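# Chapter 4. Water in the House

Before we study pipes and pumps, we should ask a simple question: how much water does a household use, and for what? In the village of Linalby, before the first public tap was opened in 1876, one family carried all its water by hand from the spring. The teacher Kjell Skjelbred wrote in his diary that a trip took 18 minutes, and that children made it before school. Water which costs so much work is not wasted. The same bucket washed the cups, then the floor, and at last it went to the cabbages.
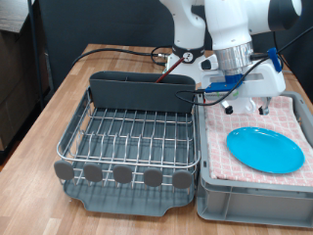 Washing dishes is a good place to begin, because it has changed less than other kinds of housework. One basin for washing, one basin for rinsing, and a place where the plates can drain: this order is found in very old kitchens. The draining place was first a cloth, later a board with grooves, and today it is often a rack of steel wire with upright prongs, standing on a plastic tray. The prongs keep the plates apart, so air can pass between them. The tray does the work of the old grooves - it catches the drops. In section 4.3 we will return to evaporation and calculate how the drying time depends on the distance between two plates.

The second change came with the tap. Marcelle Courtois studied the water bills of the town of Plallitz and compared homes which had a tap in the yard with homes which had a tap in the kitchen. The families were of similar size, and their work was similar also. Yet the homes with a yard tap used 594 liters in a week, and the homes with a kitchen tap used 914 liters.

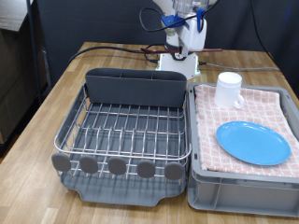

Courtois did not believe that the second group was cleaner. She explained the difference by distance. When the tap is near the hand, people rinse under running water, and the basin is slowly forgotten.

Her result was criticized by Marius Bratu, who pointed out that several yard-tap families also collected rain. You will find his argument in Reading 4B.
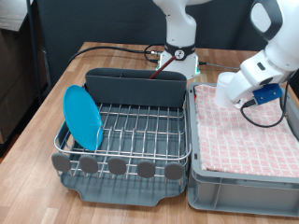
**Key terms:** household demand, gray water, evaporation, flow rate

**Before you read further**

1. Estimate how many liters your home uses for dishes in one day. Write down how you made the estimate.
2. Why can a water bill give a wrong picture of household demand?
3. Ask an older person how dishes were washed when they were a child. Keep your notes - you will need them in section 4.5.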